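Bingo, bonuses and the small print

Tuesday, April 13, 2021

I've been meaning to write this one up for ages, and a wet afternoon has finally made me sit down and do it. Some of you will remember that I used to go to the bingo hall in Badcombe with my friend Cremilda Magalhães, mostly for the chips and the gossip, and that when the doors shut last year we both drifted over to playing on our phones. It isn't the same (you can't nudge a phone when it misses a number) but it's kept us laughing on some very long evenings.

We started at Clunport Bingo, which had nice chatty rooms and a caller's voice that reminded me of my old geography teacher. Then Cremilda found out that Clunport and two of the other sites we'd been trying all belong to the same company, Nonatent. Same games, same help pages, just different colours and a different cartoon animal on the front! I don't mind that at all, but it does matter for the welcome offers. I'd already had mine at Clunport, so when I signed up next door I was told, very politely, that I'd had my lot.

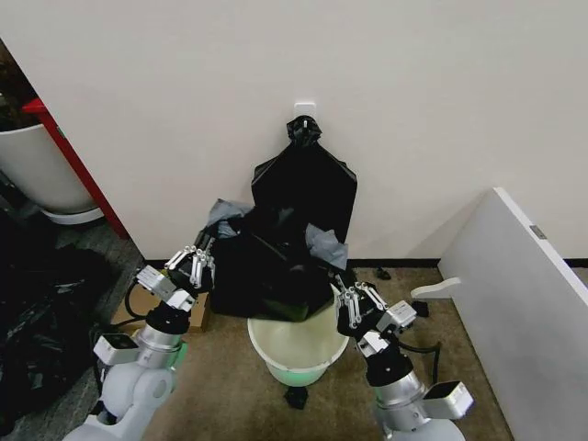

The other thing I wish I'd read properly was the wagering. My bonus was £9, which sounded lovely with my morning tea, and then I saw I had to play it through 75 times before I could take out a penny. I got the calculator out and that's £675 of bingo tickets for a nine pound present. I never got anywhere near it, of course, and these days I mostly say no thank you to the bonus and play with my own few pounds.

I should say that I did have one good night. It was in June, in one of the 80-ball rooms, and I had a full house come up while I was waiting for the potatoes to boil. It wasn't a fortune but it paid for a very nice lunch, and I rang Cremilda and shrieked at her, and the potatoes went to mush.

My neighbour Štefánia Šindelář asked me whether she should have a go, and I told her what I'd tell anyone. Set your deposit limit on the first day, while you're feeling sensible, and look at the bottom of the page to see who owns the site. She's since joined Kratochvíl, a much smaller place, and says the rooms are quiet but the people in them are friendly. I may pop in and join her on Friday, if I can remember which password I used.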